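Gebrauchte PC-Netzteile: Fragen und Antworten
Zusammengestellt von Lucyna Baran, Werkstattlager Dravcombe
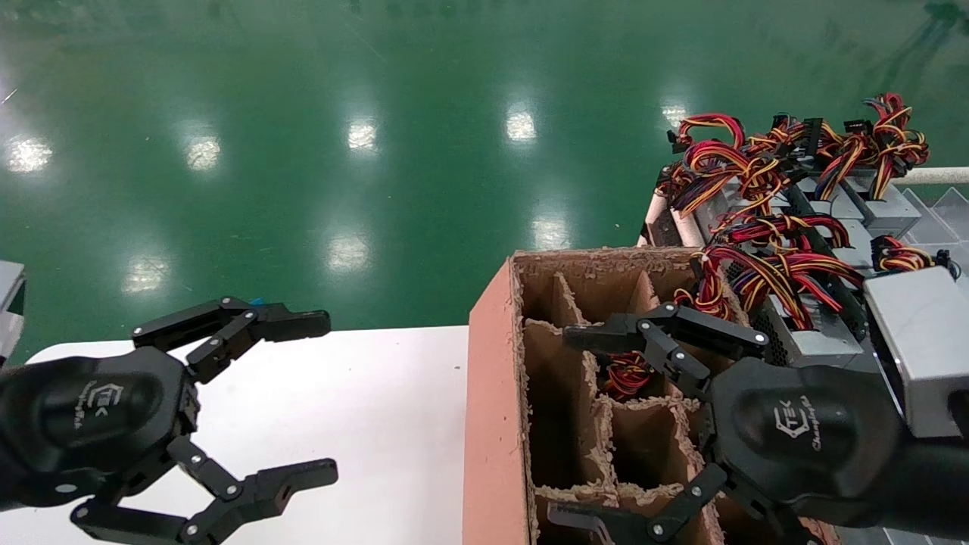 Sortierplatz mit Fächerkarton und ausgebauten Netzteilen.

Lohnt es sich überhaupt, alte Netzteile aufzuheben?
Meistens nicht. Wer mir erzählt, er habe 300 Stück »für alle Fälle« im Regal, hat vor allem ein volles Regal. Wir behalten, was sich prüfen lässt und ein lesbares Typenschild hat.

Taugen Kartons mit Fächern zum Sortieren?
Für Kabelbündel ja, für ganze Netzteile eher nein. Die Pappstege fransen oben aus und reißen ein, das sieht man bei uns deutlich. Von den Kunststoffeinsätzen, die Pludley uns empfohlen hat, bin ich allerdings auch nicht überzeugt - zu flach und zu teuer.

Kann man Kabel verschiedener Netzteile untereinander tauschen?
Bitte nicht. Dass ein Stecker passt, sagt nichts über die Belegung. Auch auf die Farben der Adern würde ich mich nie allein verlassen.

Wie entwirrt man die Kabelbäume?
Mit Geduld. Ziehen macht es schlimmer. Jeden Strang einzeln legen, mit Klettband fassen, fertig. Die »Fünf-Minuten-Methode« aus dem Internet hat bei mir den halben Vormittag gedauert.

Darf ich ein Netzteil öffnen, um es zu reinigen?
Nein. Die Kondensatoren können auch ohne Stecker in der Dose noch geladen sein. Staub von außen absaugen genügt.

Geprüft heißt geprüft?
Schön wär's. Fragen Sie nach, ob unter Last gemessen wurde. »Lüfter dreht« ist kein Prüfergebnis.

Wohin mit defekten Geräten?
Zum Wertstoffhof oder zurück zum Händler, auf keinen Fall in den Hausmüll. Unsere gehen im April gesammelt an Malinowski.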